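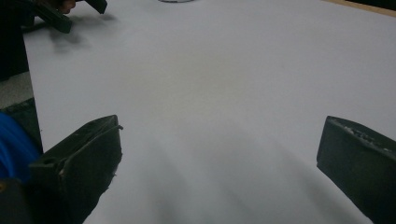

A reader wrote in to say that a light-colored table is a mistake in any house where people eat at it, and that I should have bought the dark one. I had mentioned the table in my June post, and a few people asked how it was holding up, so I'll answer them together.

I like it. The top is a pale gray-white with a matte finish and no pattern, and I picked it because the old one was so shiny that the lamp bothered me every evening. It came from Maddocks for 244 dollars. Delivery was extra. The Movton table I looked at first was nicer underneath but too long for the wall by the window.

The reader is right that crumbs and coffee show. I wipe it after breakfast and again after dinner, with a damp cloth and a drop of dish soap. I tried the Brosteck spray that I use on the stove and it left streaks, so I went back to soap. Pencil comes off with a plain white eraser. Ballpoint took me two tries and some rubbing alcohol, and I tested that on the underside first.

What I have changed is what gets left on it. Mail goes in the drawer now, and the sewing box went back to the hall closet. Anything with rough feet gets a piece of felt stuck on before I set it down. I bought one sheet and cut it up with kitchen scissors.

The chairs are next. Two of them wobble and I haven't found the right size bolts yet.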